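Bench Tips: Teaching an Arm to Carry a Bucket
Posted November 12, 2018

Regular readers know I've been building an arm bench for the Plondcombe workshop (the corner by the paint cupboard, where the old lathe used to live). The idea is simple enough. I want an arm to pick up a bucket by its handle and set it down in a drip tray, so that whoever is plastering or painting can keep both hands on the job. Simple to say, anyway! I've been at it since last December and I have a notebook full of things I wish I'd written down sooner, so that's this page.

Build it on the computer first
I know, I know, you want to bolt something to something. I did too. But I spent my first month with a drill in my hand and all I got out of it was a tabletop full of holes in the wrong places. Now I lay the whole bench out in the simulator before I touch a wrench: table, arm, bucket, tray, and the bits of clutter that end up on every bench anyway. Moving the base over a few inches takes one second in there. On the real table it takes an evening, plus a trip to the hardware store for bigger washers.

Leave the clutter in
My first layout had a bucket, an arm and not one other thing on the table, and it was useless. A real bench has somebody's drink on it. It has a hand float lying where it was last put down. So I put a can and a trowel in my layout, and I make every test run with them there. If the arm can't get the bucket over without a clear table, I want to find out while the soda is made of pixels.

Grab the grip, leave the wire alone
A bucket handle is mostly skinny wire, and skinny wire is miserable to hold. It rolls, it slides, and the bucket swings whichever way it likes. I aim for the fat cylinder in the middle every time, with one finger on each side of it. Come in from straight overhead if your wrist joint allows it.

Look at more than one view
I keep a low side view and a high view from over the front of the table, and I flip between the two constantly. The low one tells me if there's daylight under the bucket. The high one tells me if it's square with the tray. I've been fooled plenty of times by trusting only one of them.

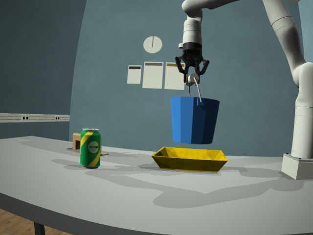 Held by the grip, with the tray right underneath.
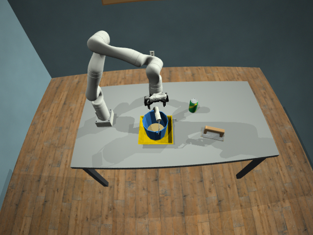 Fingers wide open, bucket in the tray.

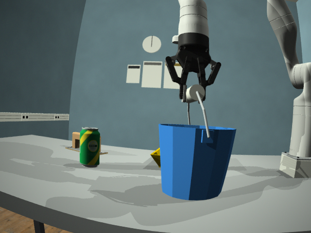
Down on the bare tabletop, a fingertip on either side of the grip.

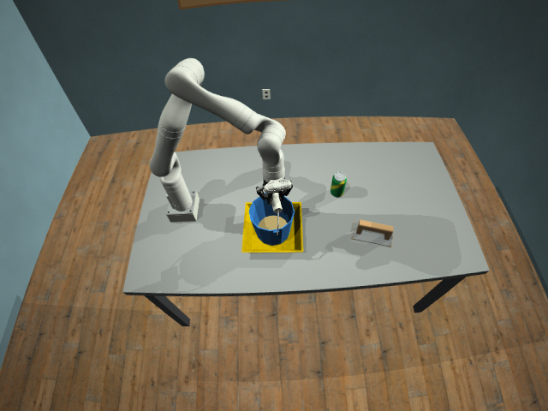

Give yourself a bigger tray than you think you need
My first tray was the same width as the bucket, give or take a hair, and I was so proud of how tidy it looked. Then I tried to land a bucket in it. Go wider, with a low lip, and pick a bright color. Yellow under blue is about as easy to read on a screen as you could ask for, and I squint enough already.

Stop, open, wait, then lift
This one cost me a whole weekend. When the bucket is down, have the arm stop completely, then open the fingers, then count to 2 before you send it anywhere. If you let it open and lift in one smooth move (it looks so elegant, I was very taken with it) a finger can catch the handle on the way up. Also, open wide. Way wider than seems necessary. A wire handle can flop to one side once you let go of it, and you want room for that.

Name your saved runs properly
I used to number mine. Please don't be like me. When I cleaned out the folder I had 1,633 saved runs, and one of them was called "good one final 999" for reasons I can't reconstruct. These days the name says where the bucket starts, where it ends and what I changed. "Table to tray, slower wrist." Boring and very easy to find again.

Do it a hundred times
Before a move gets anywhere near the real bench I run it 100 times in the simulator, shifting the bucket a little each time. I start it going, make supper, and come back to look at the ones that went wrong. Skip the good ones, they won't teach you much. The bad ones usually cluster, and for me it was always the bucket being turned so the handle sat at an awkward angle.

Bolts, base and boring stuff
Mount the base close to one end of the table so you keep the middle free for work. Use all the bolt holes, including the one you can't reach without lying on the floor. I got my bolts from Skilstead, the surplus place, and I'd buy the next length up if I were doing it over, because a thick tabletop eats more thread than you expect. Put a dab of paint across each bolt head and the plate. If the paint line breaks, the bolt has moved.

Start with the bucket empty
Then a cup of dry sand. Then two cups. Save the wet stuff for when you really trust it, and put a drop cloth down even then. I'm still at the sand stage myself, and I'll add the weights to this page when I've got numbers I believe.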